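Ticket 2732 — Bacs métalliques, salle de tri Flelley
Ouvert par : Thanakorn Saithong
Date : 17 novembre 2025
État : en cours

Bonjour à tous ! Je rouvre le sujet des bacs gris, parce que celui de devant commence à faire la tête. Le fond est taché, tout usé, et la paroi arrière a pris de belles rayures (j'ai frotté 18 minutes avec le produit Goel, rien ne bouge). Du coup je ne sais plus si c'est de la crasse ou le revêtement qui s'en va. 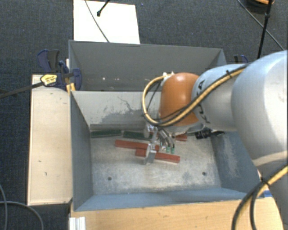

J'ai quand même essayé la pâte Zedance sur un petit coin — un peu mieux, mais ça laisse un voile blanc que je n'aime pas trop. Les blocs de couleur, eux, se nettoient très bien à l'eau savonneuse !

Mes questions : est-ce que Gernach reprend encore les bacs marqués comme ça ? Et les petits trous ronds du fond, je peux les boucher ou il faut les laisser ? En février on m'avait dit de ne toucher à rien, je préfère redemander.

Merci d'avance, je suis joignable au poste 18.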